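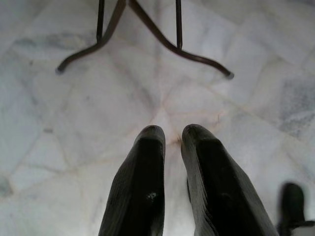 Which gripper should a small team test first? The one it already owns, because every later result will be read against it.

SPEAKER NOTES: Comparing Two Grippers on One Arm
Session of Tuesday, August 17, 2021

Slide 1. Opening
Welcome the audience and state the scope. The talk covers two grippers, the Hoketti and the Rallo, fitted in turn to the same arm and run by the same controller. It does not cover suction tools. Questions are held until slide 6.

Slide 2. The setup
The wrist camera looks out past the fingertips, so both fingers stay in view at all times. Point to the two fingers, then to the floor and the stand ahead of them. The marble matters to this part of the talk. Its veins and seams run in many directions, and an edge detector may take a seam for a thin rod. The stand has dark rods and curved legs, and the fingers are dark as well. Pause for the audience to look before moving on.

Slide 3. Method
Each gripper was given 152 approaches to a fixed target. The controller was the Saraç unit, with its speed limit held at 40 percent throughout. Finger pads were not changed during a series. The camera was recalibrated whenever a gripper was swapped. An approach was stopped if the fingertips passed the marked limit, and a stopped approach was recorded as a failure.

Slide 4. Results
Read the table aloud slowly. The Hoketti failed on 47 approaches and the Rallo on 40. Remind the audience that this difference is small and that no claim of a winner is made. Most failures with either gripper came late in the approach, when the fingertips covered part of the target. Show the second chart only if time allows.

Slide 5. Camera position
Explain that the camera was left in one place for both grippers. A wide finger hides more of the view than a narrow one, and a fair comparison should report this. The team has asked for an adjustable bracket and expects to repeat the series in November. The Cikemano bracket is under review. Do not promise a result.

Slide 6. Cost and questions
The budget for the full comparison was $2,000, not counting the arm. If asked about wear, state that pads were inspected after each series and that the inspection sheets are available on request. If asked about grip force, state that it was not measured. If asked about other floors, refer to the planned repeat, which will include a plain gray mat.

Comments

gearbox_lane: Were both series run under the same lights? Seams on polished stone gave our camera a lot of trouble in the afternoon.

m_tolland: Please post the inspection sheets with the slides.

pw77: Useful notes. I would like to see grip force added in November.

Contact | Copyright 2021 | Back to top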